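3.2 The board and its parts

The task used throughout the study is a small-parts board of the kind used in the training of bench assemblers and, with larger pieces, in hand therapy. A flat white board is laid on a dark mat, and blue and white parts are picked up, moved and set in their places. We chose it over a conventional pegboard test for one main reason. A conventional pegboard asks for the same grip again and again, so a score says little about how well a person or a device copes when the shape changes from one piece to the next. Our board mixes shapes on purpose.

The design went through 3 versions. The first, drawn by Fermín Cisternas, had the parts in straight rows, and those who tried it soon fell into a rhythm and stopped looking at what they were doing. In the second the parts were scattered, but the pegs were all of one thickness. The third version, called Flutum in the rest of this paper, keeps the scattered layout and adds slim pegs, short pegs and a thick ring. It is the only version for which results are reported. Parts for the first two were cut by a local workshop; those for Flutum were supplied by Watora and finished by hand, as some of the edges had been left sharp.

The ring deserves a separate note. A peg can be taken between two fingertips and its direction is plain from the way it stands. A ring gives several choices: it can be pinched across its thickness, held from the outside with the fingers wrapped round it, or lifted with a finger through the middle. Each of these leaves the ring at a different height and angle when it reaches its place. The outside grip (Figure 2) covers part of the ring and may hide the spot where it is to be set down. We allowed any grip, and recorded which was used.
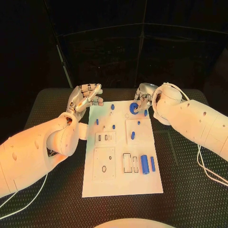
Figure 2. The Flutum board on its mat, with a hand closed around the blue ring near the top centre. Blue and white pegs stand on the upper half of the board.

White pegs were included because they are hard to see against a white board. In early trials with blue pegs only, the parts were found at a glance and the time spent searching could hardly be measured. Once a few small white pegs had been put in among the blue ones, searching became a clear stage of its own -- long enough to be timed separately from reaching and gripping. The contrast between mat and board matters for the same reason, since it marks where the working area ends. A part that rolls on to the mat is counted as dropped, whether or not it can still be reached.

3.3 Layout and order of work

Parts were worked in a fixed order within each session, but the order was changed between sessions. No part was moved twice in succession. A session consisted of 15 moves, after which the board was cleared, wiped and set out again from a paper plan kept beside the bench. Setting out was done by Aldana Saavedra or Shewit Weldu, and checked by the other before work began. Over the whole study 177 sessions were completed. Those in which the board had shifted on the mat were thrown out and are not included in that number.

A move was scored as complete when the part stood or lay in its place without support. A part that leaned was scored as half complete. This rule caused more argument than any other, mainly over the slim pegs, which can lean slightly and still be well seated. We settled on pressing the peg lightly with a fingertip: if it did not move, it was complete.

The smallest parts gave the most trouble in scoring. A tiny part between the fingertips takes up so little room that the fingers themselves nearly touch the board, and neighbouring parts may be knocked before the move has properly begun. Knocks of this sort were noted but carried no penalty.

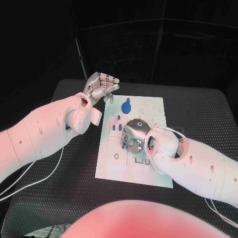
Inese Jankauskaitė, commenting on a draft of this section, held that they should have carried one. Her argument was that a knocked peg has to be put right by someone, and in a workshop that takes as long as a dropped one. She also asked whether the smallest parts might be given a wider space around them, which would make the knocks less common without changing the grip.

We have kept the scoring as it was, so that sessions from the start and end of the study can be compared. The notes on knocks do allow a second score to be worked out, and this is given next to the first in the results. The two differ most for the small blue parts and hardly at all for the ring. A wider spacing has been drawn up by Renato Espinoza for the next board, but had not been cut by the time the sessions ended in March.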